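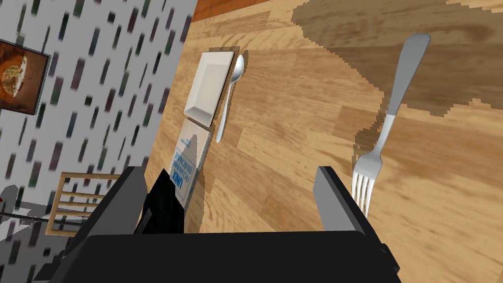

Wood tabletop with straight plank grain, beside a wall in patterned paper.

About Sitier

Sitier repairs and refinishes wood furniture for homes, schools and small offices in Istbridge. The shop was started by Freya Lambert, who still runs the finishing room. Tia Whitlock handles estimates, scheduling and wood supply.

Most of our work is on tables. A typical job covers joint repair, flattening, sanding and a new topcoat. We use hide glue on older pieces and PVA on anything built with modern joints. Tops are sanded to 180 grit before staining and are finished with either hardwax oil or a waterborne polyurethane. The customer picks the finish after seeing a test patch on the underside.

The workshop on Okonkwo Street has 3000 square feet of floor space, split between a machine room, a bench area and a spray booth. Relative humidity is held between 40 and 50 percent. Pieces from damp basements are kept on open racks for 15 days before any gluing starts.

A written estimate costs $75, credited toward the job if you go ahead. Pickup and delivery are included within Istbridge. For Esex and the towns past it, delivery is charged by the mile. Current lead time is some 3 weeks for tables and longer for chair sets.

We do not strip painted pieces that test positive for lead, and we do not reupholster.

Filed under: About, Workshop, Furniture Repair

2 shares | 0 comments

This site uses cookies to remember your preferences. Accept | Manage settings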